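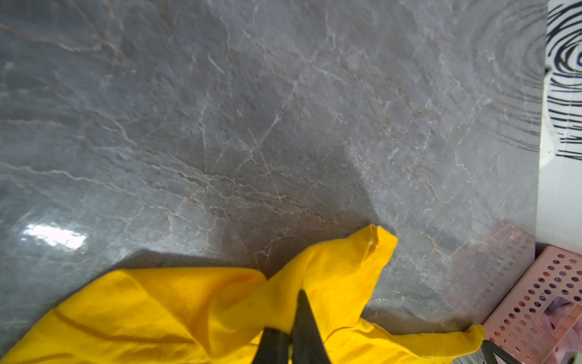 Re: cloths for the shared kitchens
September, 7:40 am
Posted by Periklis Sarantis
1 min read

Quick one before my bus. Tsoukalas wants the cloth order in by noon so I need a yes or no from the Kindcombe kitchen. I'd stay with yellow for counters. A yellow cloth bunched up on gray marble like that, you can't miss it, and you see the specks on it too, so you know when it's due for the wash. Gray ones just vanish on that stone.

> On the last order we got 20 from Workix and they
> were too thin. Can we go thicker this time? Also who
> folds them, they end up in a heap every night.

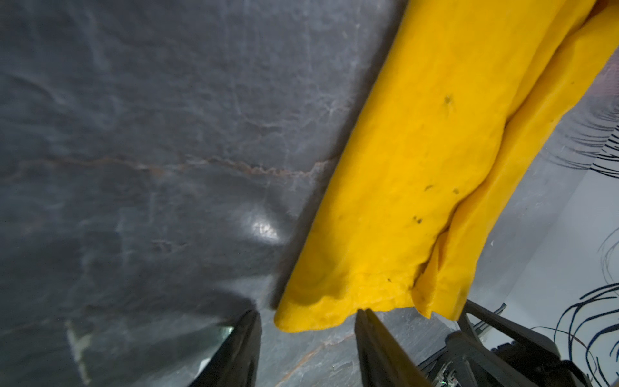

Thicker is fine by me, the Stunero ones are 600 for the full case tho, and we'd have to split it between 3 kitchens. Hems fray on all of them sooner or later, I wouldn't pay extra for that.

Folding: whoever wipes last, folds. In half, in half again, back of the counter. Pink ones go in the basket, not with teh yellow.
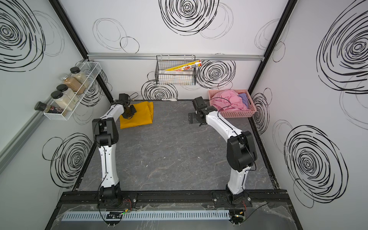

Yellow cloth at the back left, pink basket in the corner, spices on the left wall.

Wash is still shared, bag by the door.

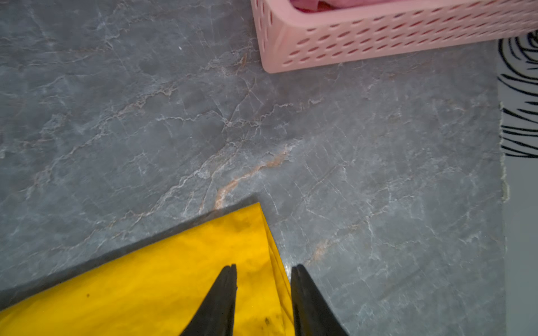
Can the yellow ones go in with the pink?
Cold wash only, and keep new ones seperate the first 3 times.

Running, reply to the list pls

Periklis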